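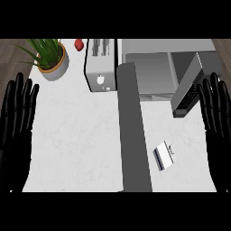 Potted plant at the upper left of a marble-textured counter (render)

From: Zinhle Mokgethi
To: flolov-users
Subject: Re: Import stops on duplicate accession numbers

Aleksandra Stępień wrote:
> After the November update our catalog import stops at row 3063 of 3573.
> The log says "key exists" and gives no accession number. I have checked
> the rows on both sides and see nothing wrong. The file came out of the
> old Cirkberg database, exported as tab-separated text. Is there a row
> limit?

There is no row limit. We loaded a longer file at Wilczyńska last month with the same version.

The importer now trims trailing spaces before it compares keys. The old one did not. Cirkberg pads short accession numbers to 8 characters on export, but only for records edited after the field was widened. So "W616" and "W616" plus four spaces used to count as two records and now collide.

To find them, strip the spaces from column one, sort, and print the repeated lines:

cut -f1 export.txt | sed 's/ *$//' | sort | uniq -d

In our file most of the pairs were the same seed lot entered twice. A few were separate lots under one number, and those had to be checked against the paper cards. Do not use --force for these. It keeps the later row and drops the earlier one without logging it.

The row number in the log counts the header - look at 3062 if you number from the first record.

I have asked Flallari to print the key in the error message. No reply yet.

Zinhle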